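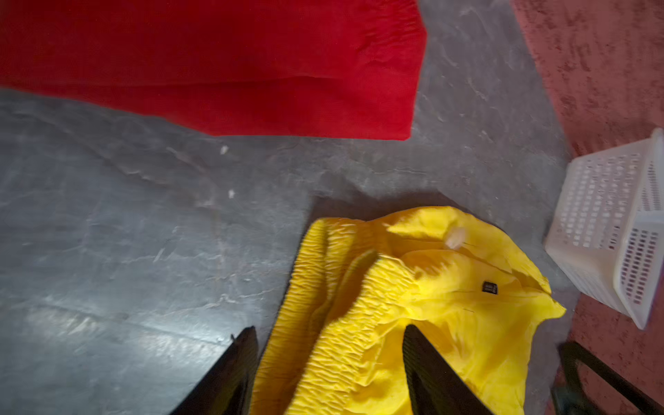 7/6/19

Dresari, cloth and basket notes

OK, writing this up before I go home, which I promised Nuria I would start doing after the great missing-page affair. Mostly fabric today, a bit of basket, a bit of floor. If you only want to know what's left to do, skip to the end.

The red piece first. I like it a lot! It has that fine ribbed texture (or corded, I keep changing my mind and my label says "rib/cord" with a question mark) and it folds flat with a decent straight edge, so you can put it down and it looks like something a person meant to put down. The yellow is the opposite. You set it on the floor and it turns into a heap. The gathered part wants to pull in on itself and the thin part just goes wherever it likes, and if you try to fold across both at once you get a fat end and a floppy end and a lot of muttering.

I tried three ways of folding the yellow at the bench this morning, before anybody else was in:

1. Straight in half along the length. Gathers end up on top of gathers, very springy, opens by itself when you let go.
2. Thin part folded over the gathered part. Better, holds for a while, but the sheer layers slide off to one side as soon as you pick it up.
3. Rolled, starting from the gathered end. Neat little sausage, completely different thing from a fold, and Nuria said it shouldn't count. Fair.

So for now the yellow doesn't get folded. It goes in the basket bunched and we stop pretending. I've crossed "fold yellow" off the sheet and written "yellow in basket, any shape" instead. If someone wants to bring it back, please come up with a fold first and write it down here.

I also had a go at pressing the gathers flatter with the steamer on low, on the inside at one end only. Don't do this. It relaxes them and then that end hangs longer than the rest. I stopped after a few inches, you'd have to know where to look.

On ironing generally: the red can be ironed, cool, from the back, with a cloth in between. Pressed the other way the ridges go shiny. I'd rather we left the soft wrinkles in, to be truthful about how laundry looks when it comes out of a dryer. Nuria would like it crisp at the start of every round so that rounds can be compared. We went back and forth on it over lunch and ended up at: shake it out, smooth it once with your hands, leave the iron alone. Written on the card by the sink too.

Basket

Still the white plastic one with the little openings in the sides. I had a bigger one on my list from Citeck, with solid walls and handles, and I've taken it off again. The small one is a good size for the yellow, which pretty much fills it, and you can see through the sides a bit when you're trying to work out whether a corner of cloth got tucked in or is hanging down the back.

One complaint about it. The gathers catch on the openings. It doesn't happen every time, but when you pull the yellow out in a hurry a ridge hooks on and the whole basket comes along for the ride. I went over the inside with 400 paper, dry, mostly around the rim and the top rows, and there were a few mold lines in there that were sharper than I expected. Wiped it out with a damp rag afterward. It seems kinder to the cloth now, though I only tried it by hand and only for a few minutes, so don't hold me to it. (Goggles, yes. The Uvex pair is back on its hook, and the strap still needs replacing.)

It's a light basket, too, so it shifts if you bump it. I thought about a strip of rubber underneath and decided against it for this week. People's laundry baskets slide around at home.

Red on the floor, yellow already in the basket.

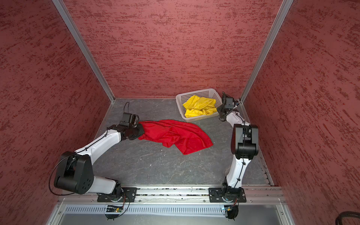 Red cloth out on the gray floor, yellow in the basket.

Color

Something I hadn't thought about until I'd been staring at it all day: red cloth against those dark red walls. On the gray floor it's fine, the red is much brighter than the walls and you can't miss it. But if it ends up bunched in a corner it gets harder to pick out with tired eyes, at least for me. The yellow never has this problem, you could find it in a blizzard. I'd like a blue or a green piece in the next batch, similar size to the red, something plain with no gathers at all. Bondarchuk has remnants and will cut to size if you call ahead. I wrote down item 17 on their sheet as a maybe, a cotton twill that should behave itself. I'm a little scared of ordering anything called "sea mist" without holding it first.

Floor

The streaks and scuffs don't come off with plain water. I had half an hour so I tried a damp cloth, then a drop of dish soap, and it dried looking the same as before, with that slight gloss. I'm calling it the finish and leaving it. Please don't go at it with the sanding paper, a matte spot in the middle would drive me up the wall.

What does need doing is the bits. Little white specks turn up down there and then they ride around on the cloth. I can't tell what they are. Lint, thread, something off a box, who knows. They show on the gray and I'm sure they'll show on the red as well. So: lint roller on both cloths before they go out, quick sweep with the soft brush, and shake the basket upside down over the trash (over the trash, not over the floor, you know who you are). The roller sheets are in the second drawer with the tape.

Washing

The two colors go separately until I trust the red. I did a rub test with a damp white rag on the underside and got the faintest pink, so it's not done giving up dye. Cold wash by itself with a splash of vinegar, hang to dry, test again. The yellow can go in a mesh bag on delicate. No dryer for the yellow, whatever is holding those gathers in won't enjoy the heat.

I'd been logging washes on a sticky note, and the sticky note went through the wash. There's a proper sheet now, taped inside the cabinet door, with a line for each piece. Initial it, please.

Nuria's remark, so I don't lose it: the way a cloth sits when you set it down by hand is tidier than the way it sits when you drop it, and we keep setting it down. She's right. I caught myself straightening the red edge without meaning to. Tomorrow I'm going to try letting go of it from waist height and leaving it alone, however ugly. The yellow can be tossed too, it can hardly get more crumpled.

Left to do

– second rub test on the red, after it's been through cold
– strap for the goggles
– ask Bondarchuk for a swatch of 17 before ordering any
– lint roller refills, we're on the last sheet
– check the inside of the basket again once the yellow has been in and out for a day, and touch up the rim if it's still catching
– Nuria to decide on the drop height and write it on the card
– move the spare cloths out of the cardboard box and into something with a lid, the box sheds

Keys are back in the dish. The vinegar is under the sink, behind the bucket.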